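Print this page
E-mail this page

Garment Sorters and Folders, Part Time – Natcombe

Namach is hiring part-time sorters and folders for the clothing room at our Natcombe location. We take in used and surplus clothes and linens, sort them, fold them and pack them for resale. The work is indoors, at tables, and most of it is done by hand. You do not need experience. You do need patience with small, soft items that don't hold their shape.

The positions start in March. We are filling day shifts first and will look at evenings after that.

About the work

Clothes come to us in mixed bags. A single bag may hold bed sheets, a winter coat, children's socks and a handful of belts and straps that have come off something else. The first job is to empty the bag onto a table and separate what is in it. Heavy items go to the back tables. Light items stay at the front, where most new hires begin.

At the front tables you will:

- Open out each item and find the top, the front and the label, if it still has one
- Check seams, hems, straps, buttons and zippers
- Turn sleeves and legs right side out
- Smooth the item flat with your hands and fold it to the size on the wall chart
- Place it on the correct stack by type and size
- Put anything stained, torn or missing a part in the second-look bin

We do not iron. An item that won't lie flat after two tries goes on the hanging rack.

A full table runs to 165 pieces in a shift once a person has settled in. We do not expect that in the first weeks, and there is no piece rate. Pay is hourly from the first day, training included.

Light items and straps

Most of the questions we get from new people are about the light items. T-shirts and towels are easy to learn. Tank tops, slips, sashes, aprons and anything with a loose strap take longer. Thin fabric gathers into a ball in the bag and the strap ends up underneath or wrapped around the rest. Pull on the strap first and you can tear the stitching where it joins. The better way is to set the bundle down, find two edges of the main fabric, and open it outward from the middle.

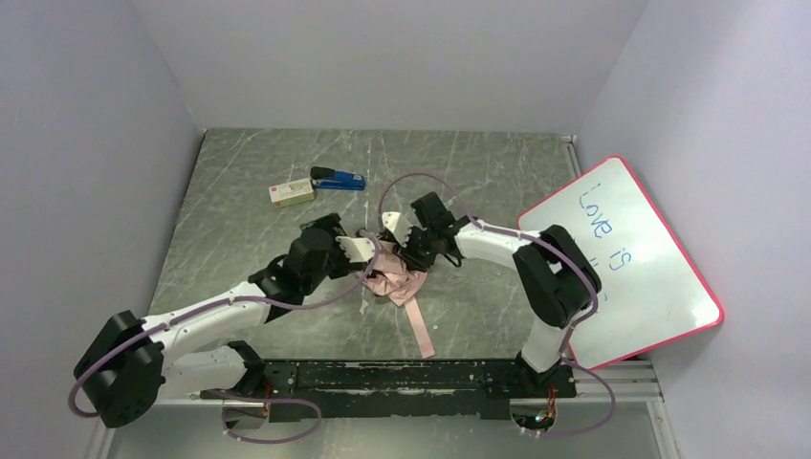
Once the main part is open, lay the strap straight and check both ends of it. A strap that is sewn on stays with the item and is folded in last, on top, so the next person can see it. A strap that comes away goes in the tray at the end of the table with a paper tag. Please don't guess which item it belongs to. We match them up at the end of the day, and a wrong match costs more time than a late one.

You will practice this during training, along with fitted sheets and hooded sweatshirts.

Hours and pay

Shifts are four or five hours, up to 28 hours a week. The rate is on the application form, along with the shift list. You will be paid every two weeks. There is a paid break in each shift and a lunch area with a refrigerator and a microwave.

Training is two shifts at the front tables and one at the packing bench. After that you will have your own table, though you may be asked to move when one type of item is backed up. We received 1,225 bags in the last intake, and linens were the slow part – if you like folding sheets, please say so on your form.

What we ask for

- You are 18 or older
- You can stand for most of a shift (stools are available at every table)
- You can lift a packed carton of folded clothes to waist height, or tell us that you can't so we can plan for it
- You can read a size label and a wall chart
- You are comfortable handling used clothing. Gloves are provided

Long necklaces and rings with raised settings have to come off before a shift. They catch on knits. Lockers are free, but bring your own padlock.

Fabric dust does build up by the afternoon. If you have a dust allergy, come and see the room before you apply.

How to apply

Pick up a form at the Natcombe front desk or ask for one by e-mail. Fill in both sides. The back is where you mark the shifts you can work, and we can't place you without it. A resume is fine to include but we don't require one.

We will call people in for a short visit. You will see the room, fold a few items at a table and have time to ask questions. Plan on one hour. There is no test score.

If you applied last year and were not placed, you are welcome to apply again. Please use the new form, as the shift times have changed.

Posted January 21, 2020

Print this page
E-mail this page

Recent postings
Carton Packer, Evenings – Natcombe
Linen Checker, Part Time – Bruda
Alterations and Mending, Piecework from Home – Tăng
Delivery Helper, Saturdays – Bruda
Notice: 400 Hangers Free for Pickup, Natcombe Side Door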